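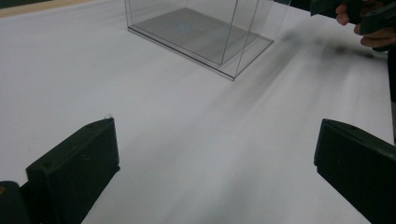 Tanui publishes first results from small-item shelving trials

ENDLEY, October — Tanui today released results from its study of light shop-floor chores, covering 2551 attempts at handling small goods around clear display boxes. The short answer to whether a machine can take over the work is no, at least at counter level.

The study compares people using hand-held grippers with the Dralta arm running on its own. Both have two fingers and no sense of touch. People completed 100 of the last 100 attempts in the basic pick-up task. The arm completed 81.

Small, glossy items gave the arm the most trouble. Reflections shift as the gripper moves, and the fingers tend to close early or to one side. 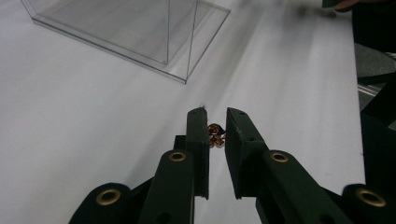
Clear boxes

Acrylic walls show up mainly as thin edges. The arm often misjudged how far away they were, and most of its failed placements ended in contact with a wall or lid. "A person bumps the box once and adjusts," said Bakari Shemweta, who leads the study. "The arm bumps it the same way 10 times."

Work with two grippers remains a job for people.

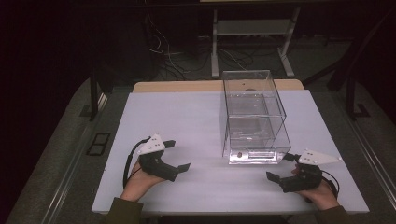
Shemweta's group does not expect to test the arm on paired tasks before the pick-up figures improve.

Josphat Mosoti of Stonetti, the retail fitter that funded the trials, said the firm has no plans to change store staffing. The full tables are available from the Tanui press office on request.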